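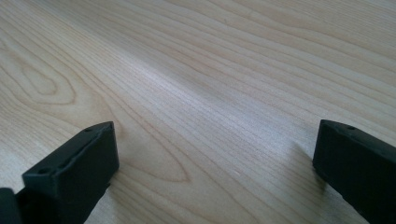

Visit report: the gripper bench at Samonte

Tue 26 February

Sollora opened its Samonte workshop to outside technicians for one afternoon. I spent most of it at the Cluma cell, a single arm with a two-finger gripper working over a pale wood top. The topic was upkeep, and the staff kept to it.

Fingers

The fingers are matte black with flat, squarish inner faces. There are small round holes along the top rims, and the left finger has a shallow groove following its rim. Sollora treats fingers as consumables. A pair is inspected every 800 cycles and replaced at 2000, whatever the faces look like. Screws go in by hand first, then to torque with a preset driver.

Setting the gap

After a finger change the gripper is opened fully with nothing between the faces and lowered close to the surface. The technician compares finger heights against the wood, then closes on a gauge block and checks both faces for even contact. If one side touches early, the finger comes off and the seat is wiped before anything is shimmed. Most height errors in January came down to dust in the seat - the log has 9 of them.

Surface and light

The top has a low sheen and takes a bright band of reflection across the middle. Staff run the height check with the lamps at their working setting and don't move them between the first finger and the second. The wood is wiped with a barely damp cloth at shift change. No polish.

Spares

Two complete finger sets are kept at the cell, bagged in pairs. Pairs are never mixed. The Brustusia site keeps its spares in a central store, and a change there takes much longer.

I would have liked to see the wrist cable routing, but the cover stayed on.

Comments (3)

gapgauge: Do they log torque per screw or per finger?

benchrat2: We mixed pairs for a year and only noticed when the parts started tilting. Bag them.

tolm: Same question about the cable. Ours wears at the wrist first.

We use cookies to remember your settings. By continuing to browse you accept our cookie policy. OK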